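March 11, 2024
By Eskil Haugland

Tryout: the Plerkema sorting kit, week one

Quick one this issue, deadline is in an hour. We've had the Plerkema starter kit since January but only got it out of the box last Monday, my fault. It's a head camera, a small recording unit, a charger and a login for Triseck, the software side. You wear the camera, do the chore, upload, and Triseck turns your hands into training clips for whatever arm you plan to run. No arm in this kit. You buy that separately or you already own one. We own one, a Bagheri, second hand, bit stiff in the wrist.

The chore we picked was bottles. Everybody in the building drinks something different and it all ends up in the same bin, so why not. Bottles and wrappers down on the tile, camera on, go. Pick up, twist, crush, put down, next. Mixed shapes on purpose, tea and coffee and water and juice, labels all over the place. The manual says to start with one kind of bottle. We didnt.

Setup took 20 minutes and most of that was the strap. It slips. Pull it tighter than feels right and check the preview before you start, because if the camera tips up you get a lovely clip of the wall and no hands. 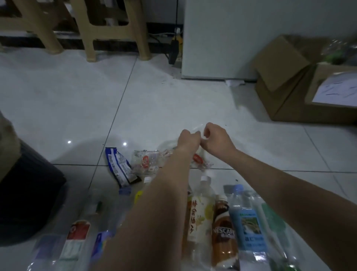

What works

Hand tracking, mostly. Twisting a crushed bottle is a nasty case, fingers bent around thin clear plastic, and Triseck kept hold of both hands in 85 of our 100 clips. Better than I expected for the money. Upload is quick. Battery did a full morning. Clips get cut up for you and the cuts are sensible, I only moved a handful.

What doesn't

Clear plastic on shiny white floor. The hands come out fine, the bottle outlines are mush, and you end up fixing them by hand. Support said try a dark mat. Fair enough but put that in the manual. Also 13 clips came back tagged "wrapper" with no wrapper being touched, just lying nearby. And the export for the Bagheri is still in beta, crashed twice on me.

Price and so on

Rental is monthly, Triseck login included for one user. Second user costs extra, wich is annoying in a shop our size. Lallodar does a similar kit with a chest mount and I've asked them for a loaner, no answer yet.

Keeping ours another month. Dark mat is ordered. If you want to borrow the kit for a day, email me before Thursday and bring your own bottles.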